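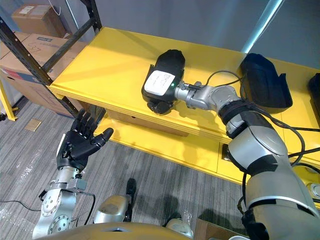 Right arm at the black unit on the yellow shelf, green light on.

Workshop tips: when the arm stalls mid reach
July, by Zaid Twal

Had a bad one on the Orkgate cell. Wrist stopped against a part, fault 1463, and the arm kept pushing. Things to do, in order.

E-stop first. Then hands. Never reach in to pull the part free while the motors are live, I did and got a pinched thumb.

Check the cables next. Ours had snagged at the elbow. Leave slack, up to 12 cm, and tie it off again with the arm streched right out.

Restart at low speed. We had it at 80 percent, way too fast for shelf work. Do 4 slow reaches with nothing in the hand.

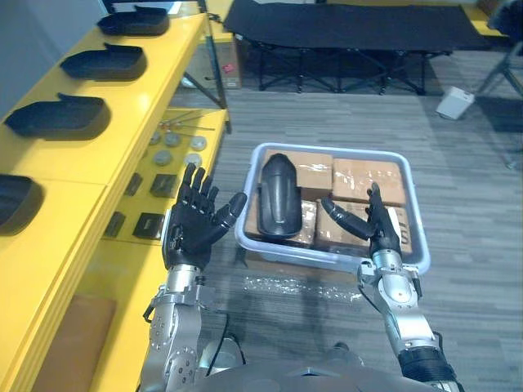 Clear the floor too. Tape scraps get under feet and wheels, sweep before every run. Keep the tray square to the shelf and put long odd shaped parts in last, on top, or they wedge under the boxes and the hand drags the lot.

Write the fault down before you reset, the log wipes itsself. Osamu Kobori has the spare wrist screws.

Last updated: July, 4:12 pm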